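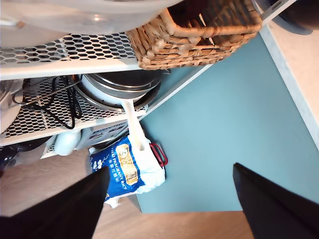

Home Kitchens, Unit 3: Open Shelving
Handout by Vanderleia Arruda

Welcome back! Cupboards took up our first two units, and now we get to my favorite subject, shelves you can see through. Please bring your Siqueira workbook, open to the storage section, and a pencil you don't mind losing.

1. Clear containers and what they hide

Translucent plastic is wonderful stuff, but it blurs. You may catch a color or a curve through the side and still have no idea what it is. Label the lid and the front, even on the big ones.
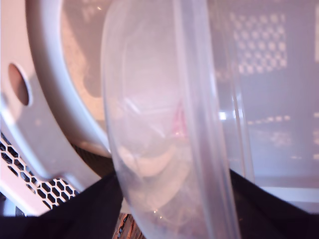 2. Reach

Try this at home before the next session. Stand where you usually cook and put your hand on everything you used this week. Anything you had to crouch or stretch for gets a pencil mark on your plan. My own kitchen on Wesel Street got so many marks that I moved the whole middle shelf that evening,

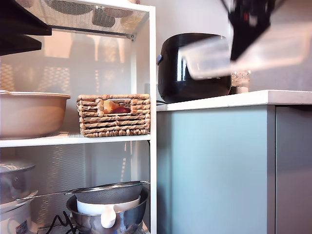 and I have loved cooking in it ever since! Do the same for the counter. Appliances that come out daily can stay there, and the rest should earn the space.

3. Nesting

Nesting is the quickest way to get room back on a low shelf, and it costs nothing. The rule in the Bernar notes is widest at the bottom, and I'd add that a stack should come apart with one hand. 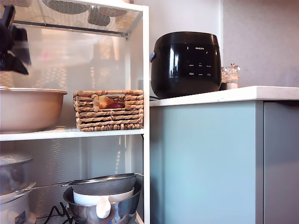 Long handles are the usual trouble with a nested stack. A sieve laid over a white bowl inside a steel one makes a neat pile, but its handle runs out sideways along the shelf, so plan for that extra width. Draw it in!

For next time: sketch one shelf to scale, 50 cm deep at most, and read the Studen chapter on baskets.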